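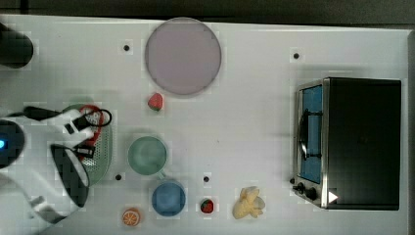

Play kitchens: "The child must reach everything"

The woman who runs the toy corner at Plasard has set tables for small children during many years, and she has firm opinions about it. "People buy 200 pieces and put them all in one basket," she says. "Then the child turns the basket over and goes away."

She prefers few things on a white top. One big plate, some cups, fruit. "Two strawberries, a banana, one slice of orange. With this a child can play a whole morning."

I asked her about the cups. She likes them in different colors, a green and a blue for instance, so that the children do not quarrel about which one belongs to whom. The plate should be pale. "On a pale plate the strawberry looks very red, and they want to serve it."

And the oven? Here she became more serious. "I put it at the side, with the door toward the food. If the door looks to the wall, they forget it."

In February she changed the table at Prolcombe in the same way. The parents there asked for more toys. She brought one more spoon.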